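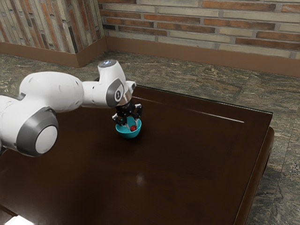
The fifteen-minute dinner and other things I no longer believe

I own 34 cookbooks. I know because I moved in February and had to pack them, and by the last box I had started to resent every author on the spine. A good half of them promise me speed. Fast suppers, quick lunches, weeknight this and that. I've cooked from most of them, and I'd like to talk about the time printed at the top of the recipe, a number I now treat the way I treat the mileage claim on a used car.

What set me off was a lentil dish. The recipe said fifteen minutes of prep. The ingredient list said "2 onions, finely diced; 6 cloves garlic, minced; 1 butternut squash, peeled and cubed." Have you peeled a butternut squash? I don't mean watched someone do it on television with a knife that costs more than my couch. Mine took most of the fifteen minutes by itself, and then there was the scraping out of the seeds and the strings, and then the cubing, with the thing rocking around on the board trying to take my thumb.

I timed it, start to plate: 67 minutes. The book said 35 in total.

The trick, once you see it, is in the commas. "Onion, diced" means the clock starts after the dicing. The onion arrives in the recipe already cut up, like a celebrity stepping out of a car. The same goes for "chicken, cooked and shredded," which I think should be illegal. That is a whole other recipe hiding behind a comma.

My friend Firdevs Canpolat thinks I'm being unfair. She worked in restaurants before she had kids and she says the times are fine if you know what you're doing. Well, sure. If I knew what I was doing I wouldn't have bought a book with "beginner" on the cover. I asked her to dice an onion in front of me and it was gone in the time it took me to find my phone. So the numbers may be true for Firdevs. I don't see her picture on the jacket, though.

She also cleans as she goes, which I've been told to do all my life and which I suspect adds time too, only in a place where you don't notice it. Washing up is never counted anywhere. A recipe can use a blender, two pans and a sheet tray and still call itself simple.

Then there are the meal kits. During the spring, when going to the store felt like a military operation, I signed up for one called Mendance. It was supposed to fix exactly this problem. Everything measured, nothing wasted, dinner in no time. What came was a box of very small bags. Soy sauce in a packet that needed scissors. One scallion, in its own plastic sleeve. The garlic was whole, the ginger was whole, and the card said "prep: 5 min" with a cheerful little clock next to it.

The food was okay. I'll give them that. The noodles were better than okay. But I was still standing there with a knife, only now I was also opening packets, and paying extra for it. I canceled after the second box, and canceling took longer than any of the dinners.

I've heard all the defenses. One is that the times are there to encourage people, and that if the books told the truth we'd all order pizza. Maybe so. But being lied to for encouragement gets old, and it has a cost. When you think dinner takes half an hour and it takes twice that, you figure the problem is you. You're slow, you're clumsy, everyone else has it down. I went years thinking that. Meanwhile the kids next door had eaten, had a bath and were asleep, and I was reading step four.

The one book on my shelf that gets it right is an old paperback on soups by Isabelle Dufour, which I picked up at a yard sale with the cover half off. She doesn't give times at all. She says things like "start this when you get home and eat it when it is ready." For her onion soup she says to plan on doing nothing else that evening. I've made it four times and I've never once been annoyed, even when it ran past nine.

So I've started writing my own numbers in pencil next to the printed ones. The lentils now say 67. A "ten-minute" flatbread says "no." There's a shrimp thing that does come in on time, I'll admit, provided somebody else has peeled the shrimp, and I've noted that as well.

If you have a recipe that takes as long as it says it does – from cold kitchen to food on the table, with whole vegetables and an ordinary knife – leave it in the comments. I'll try it with the stove clock running and report back. Please don't send me anything with squash.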